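Test Grippers on Soft Things First
Essam Shawky
22/10/2025

Most gripper comparisons I read are done with blocks, cans and boxes. I think that is the wrong place to start if the arm is going to work in a home. A hard box forgives a bad finger. A cushion does not.

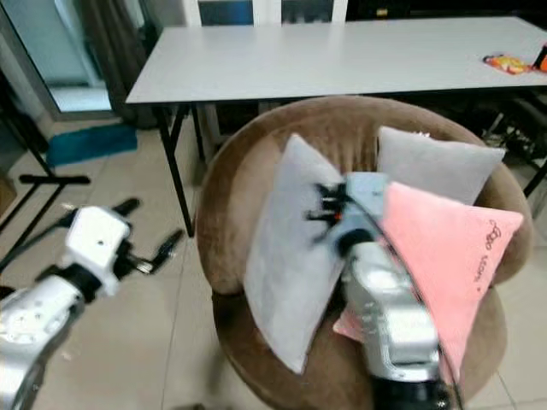
Reading time: 2 min

We have been trying two sets of fingers, one from Skusia and one from Wemgate, on the same pair of arms. On boxes I could not tell them apart. Both got through 300 picks and the logs looked the same. Then we moved to cushions on an armchair, and the two sets stopped looking alike. The Skusia fingers pushed the fabric down and closed on a good fold. The Wemgate fingers closed faster and often came up with nothing.

Noel Javier thinks this is a controller problem, and that a slower close would even things out. He may be right. We ran both on the Farkik controller at the default speed, and we should have tried at least one other.
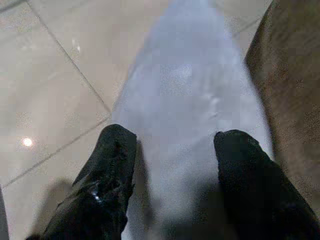 The wrist camera matters more here than people admit. With soft things the fingers hide the part you care about, and the head camera sees mostly the back of the hand. I would take a cheap wrist camera over a better arm.

Griffiths lists its gripper as rated for 1000 cycles on a steel test block. I have no reason to doubt it, but I can't use that number. Give me 600 tries on a pillow and tell me how many failed.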